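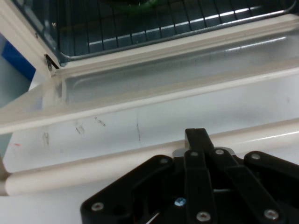
**Manipulation corner: closing things is harder than opening them**

Quick one this month, deadline is in an hour. The Vuta results are in, at least the first half, and the short version is that throwing away demos helped. We did not expect that.

Background for anyone who missed the March item. Vuta is our small policy for appliance doors - toaster ovens, microwaves, the bread box. Trained on teleoperated demos, two views, one at the wrist and one fixed. We had 547 demos at the start of spring. Trained on all of them, the thing closed the toaster oven door 16 times out of 30. Not great. Opening was fine, placing a dish was fine, the door was where it all fell apart.

Where it failed: almost always in the last stretch before contact. Fingers come down near the handle bar, stop, drift, come down again. Sometimes it pushed on the flat of the door and the whole oven slid back. We blamed lighting for two weeks (glossy enamel, highlights everywhere). Wrong. Changing the lights moved nothing.

The trouble was in the demos. Half our operators hook the bar from underneath and lift, the other half push from the outside edge. Policy was splitting the difference, and there is no handle in the middle. So we ran Numano, our clustering script, over the last second before contact, kept the lifting group and dropped the pushers. Fewer demos, same network, same number of training steps.

Result: 27 out of 30. Same oven, same start poses.

![]()

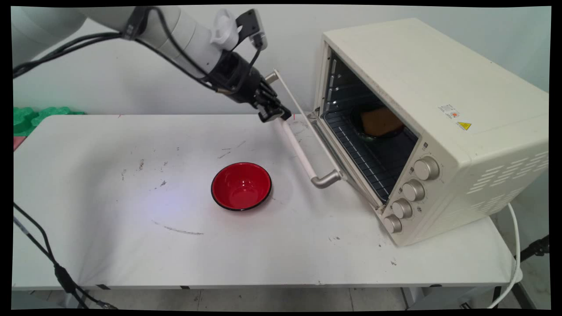 *The toaster oven setup, door down, gripper near the end of the handle bar.*

Some caveats before anybody forwards this to Brirovero and promises them a kitchen:

- One oven. The second model has a stiffer spring and we have only tried it informaly.
- Extra objects on the table still matter. With a bowl close to the door the count drops, we're rerunning that properly.
- The three misses were all the same miss, a finger slipping off the bar near the end of the lift.
- Keeping only the pushers also beat the full set, just by less. So it's mostly consistency, lifting gives a bit on top.

Next up is the obvious question, whether we can keep both styles and just label them. Rees has a branch with a style token going, 35 epochs in when I last looked, loss curve looks ok but loss curves always look ok. Eval slots for the arm are on the shared sheet, mornings are mostly gone allready.

If you recorded demos for us: please check the updated operator notes before your next session. Hook from underneath, one smooth lift, don't pause above the bar. Old demos stay on the server, don't delete them, we need them for the labeled run.

Plots and the per-trial table are in the Vuta folder. Bowl numbers next issue.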